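집안일 기록용 손 그리퍼, 빌려서 쓸 때의 요령
작업실과 부엌 살림 메모 / 2019년 12월 11일

메톨덴(Metolden) 손 그리퍼 키트를 네 주 동안 빌려서 썼습니다. 빌린 곳은 넬덴(Nelden)이라는 대여 서비스이고, 저는 젬소프(Jemthorpe)에 있는 작은 작업실과 집 부엌에서 사용했습니다. 제 한국어가 완벽하지 않으니 어색한 표현이 있으면 댓글로 알려 주십시오. 지난번에 올린 칼 갈기 글도 그렇게 해서 많이 고쳤습니다.

키트를 빌릴까 생각하는 분들이 저에게 제일 많이 물어본 것은 "집에서도 쓸 수 있습니까?"였습니다. 쓸 수 있습니다. 그러나 책상 위를 어떻게 준비하는지에 따라서 결과가 많이 다릅니다. 제가 배운 것을 순서 없이 적습니다.

대여 비용과 상자 안의 물건

대여료는 한 달에 55유로입니다. 보증금은 따로 냅니다. 상자에는 그리퍼 본체, 충전기, 여분의 패드, 천으로 된 주머니, 그리고 설명서가 있습니다. 설명서는 49쪽인데, 앞부분의 반은 안전에 대한 말이고 실제로 필요한 내용은 뒤쪽에 있습니다. 저는 뒤쪽의 "잡기 연습" 장부터 읽는 것을 추천합니다. 앞부분은 충전하는 동안 읽으면 됩니다.

반납할 때 상자의 스펀지 모양을 기억해야 합니다. 저는 본체를 거꾸로 넣으려고 해서 뚜껑이 닫히지 않았습니다. 처음 열었을 때 휴대전화로 한 장 찍어 두십시오.

책상을 먼저 비우기

기록을 시작하기 전에 책상 가운데를 비웁니다. 물건은 벽 쪽으로 밀어서 한 줄로 놓으면 충분합니다. 서랍에 다 넣을 필요는 없습니다. 저는 처음에 모든 것을 치웠다가, 펜이 필요할 때마다 그리퍼를 내려놓고 서랍을 열어야 해서 아주 불편했습니다.

책상 색은 밝은 쪽이 저에게는 편했습니다. 부엌의 어두운 조리대 위에서는 검은 손잡이가 있는 주걱의 끝이 녹화 화면에서 잘 안 보였습니다. 하얀 도마를 깔았더니 훨씬 좋아졌습니다. 단, 도마는 젖은 행주 위에 올려서 움직이지 않게 하십시오. 이것은 칼질할 때와 같은 방법입니다.

유리컵과 뚜껑이 열린 병은 꼭 치우십시오. 손으로 일할 때는 내 손의 크기를 알지만, 그리퍼를 들면 내 손이 갑자기 커진 것과 같습니다. 저는 첫째 날에 설탕 그릇을 넘어뜨렸습니다. 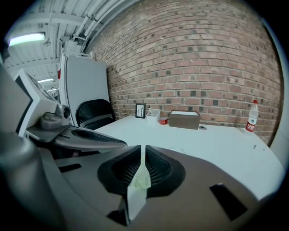

흰 책상 앞에서 든 그리퍼. 검은 그물 무늬 패드의 가운데에 흰 테이프가 세로로 붙어 있다.

패드에 테이프를 붙이는 방법

패드의 그물 무늬는 마른 나무나 종이 상자를 잡을 때 아주 좋습니다. 그런데 저는 패드 가운데에 표시가 있는 것을 더 좋아합니다. 물건을 어디에 맞추어야 하는지 눈으로 바로 알 수 있기 때문입니다. 그래서 흰 테이프 한 줄을 위에서 아래로 붙여서 씁니다. 넬덴에 메일로 문의했더니, 반납 전에 깨끗하게 떼면 문제가 없다고 답했습니다.

붙이는 요령은 이렇습니다. 테이프를 필요한 길이보다 조금 길게 자릅니다. 위쪽 가장자리부터 붙이고, 손가락으로 천천히 내려오면서 누릅니다. 끝은 패드 아래로 넘겨서 붙입니다. 패드 안에서 끝나게 자르면 모서리가 금방 일어나고, 거기에 빵가루와 톱밥이 모입니다. 접히는 자리에 주름이 조금 생기는 것은 저는 그냥 둡니다.

종이 테이프가 제일 떼기 쉬웠습니다. 전기 테이프는 접착제가 남습니다. 이미 남았다면 지우개로 살살 문지르십시오. 알코올은 설명서에서 본체의 회색 부분에만 허락하고, 패드에는 쓰지 말라고 되어 있습니다.

렌즈 닦기

렌즈는 작아서 더러워져도 잘 모릅니다. 부엌에서 기름을 쓴 다음에는 꼭 확인해야 합니다. 안경 닦는 천이면 됩니다. 입김을 불고 가운데에서 바깥으로 돌리면서 닦습니다. 휴지는 먼지가 남아서 추천하지 않습니다.

저는 볶음 요리를 기록한 다음에 렌즈를 안 닦고 다음 날 작업실로 가지고 갔습니다. 그날의 기록은 모두 안개 속에서 일한 것 같았고, 다시 해야 했습니다. 이제는 천을 주머니에 같이 넣어 둡니다.

조명은 천장 것으로 충분한가

작업실의 형광등으로 저는 문제가 없었습니다. 책상용 스탠드를 더 켜면 밝기는 좋지만, 흰 책상 위에 본체의 그림자가 강하게 생깁니다. 스탠드를 쓰고 싶으면 벽을 향해서 돌려 놓으십시오. 부엌에서는 후드의 전등을 끄는 편이 좋았습니다. 냄비 뚜껑에 빛이 반사됩니다.

손목을 위해서

본체는 보기보다 가볍습니다. 그래도 한 번에 오래 들고 있으면 손목이 아픕니다. 저의 한계는 17분이었습니다. 그 시간이 지나면 동작이 거칠어지고, 물건을 놓을 때 던지는 것처럼 됩니다. 그래서 부엌용 타이머를 맞추고, 소리가 나면 바로 내려놓고 차를 마십니다.

높이도 중요합니다. 의자에 앉아서 하면 팔꿈치가 책상에 걸립니다. 저는 의자를 뒤로 밀고 서서 합니다. 키가 큰 분은 책상 아래에 받침을 넣는 것도 생각해 보십시오.

무엇부터 잡을까

처음에는 가볍고 모서리가 있는 물건이 좋습니다. 작은 종이 상자가 제일 쉬웠습니다. 테이프 롤처럼 둥글고 납작한 것은 책상에 누워 있으면 생각보다 어렵습니다. 가장자리로 조금 당긴 다음에 옆에서 잡으면 됩니다. 물병은 뚜껑을 꽉 닫고, 물을 반만 채워서 연습하십시오. 가득 찬 병은 무거워서 미끄러지고, 빈 병은 세게 잡으면 찌그러집니다.

부엌에서는 나무 숟가락, 마른 행주, 양파 순서로 했습니다. 양파는 껍질이 패드에 붙으니까 겉껍질을 한 장 벗기고 시작하십시오. 달걀은 삶은 것으로만 했습니다. 날달걀에 대해서는 제가 드릴 말씀이 없습니다.

한 동작이 끝나면 잠깐 멈추는 습관을 만드십시오. 상자를 놓고, 그리퍼를 벌리고, 마음속으로 "하나"를 말한 다음에 움직입니다. 나중에 기록을 나눌 때 아주 편합니다. 급하게 이어서 하면 어디까지가 한 동작인지 자기도 모르게 됩니다.

비커스태프의 받침대는 필요한가

비커스태프(Bickerstaff)에서 이 그리퍼에 맞는 탁상 받침대를 팝니다. 대여할 때 넬덴 주문 화면에서 추가할 수 있습니다. 저는 한 주만 써 보았습니다. 세워 두면 패드가 책상에 닿지 않아서 깨끗한 것은 사실입니다. 그러나 바닥이 넓어서 작은 책상에서는 자리를 많이 차지합니다. 저는 돌려보내고, 수건을 두껍게 접어서 그 위에 눕혀 놓습니다. 작업실에서 톱질을 자주 하는 분이라면 받침대보다 덮개가 더 필요할 것입니다.

충전과 보관

배터리는 설명서에 쓰인 시간보다 조금 짧게 갔습니다. 겨울의 추운 작업실이라서 그럴 수도 있습니다. 충전은 거의 하룻밤이 걸린다고 생각하고 자기 전에 꽂아 두었습니다. 충전하는 동안에는 천 주머니에 넣지 마십시오. 본체가 따뜻해집니다.

보관할 때는 턱을 조금 벌린 상태로 둡니다. 꽉 닫아 두면 패드가 서로 눌려서 자국이 생긴다고 설명서에 있습니다. 저는 사이에 얇은 종이를 한 장 끼웁니다.

서비스에 대한 의견

넬덴의 답장은 빠르고 친절했습니다. 다만 기록 파일을 올리는 화면이 불편합니다. 파일 이름을 나중에 바꿀 수 없으니까, 올리기 전에 "부엌-행주-접기"처럼 알 수 있는 이름을 붙여야 합니다. 저는 이것을 몰라서 숫자만 있는 파일을 많이 만들었습니다. 그리고 대여 기간은 상자가 도착한 날이 아니라 보낸 날부터 계산합니다. 먼 곳에 사는 분은 주문하기 전에 이 점을 물어보십시오.

한 달에 한두 번만 쓸 분에게는 대여료가 비쌉니다. 매일 조금씩 기록할 계획이 있으면 적당하다고 생각합니다. 저는 2월에 다시 빌릴 예정이고, 그때는 빨래 개기와 서랍 정리를 해 보려고 합니다. 양말을 패드로 잘 잡는 방법을 아시는 분은 댓글에 적어 주시면 감사하겠습니다.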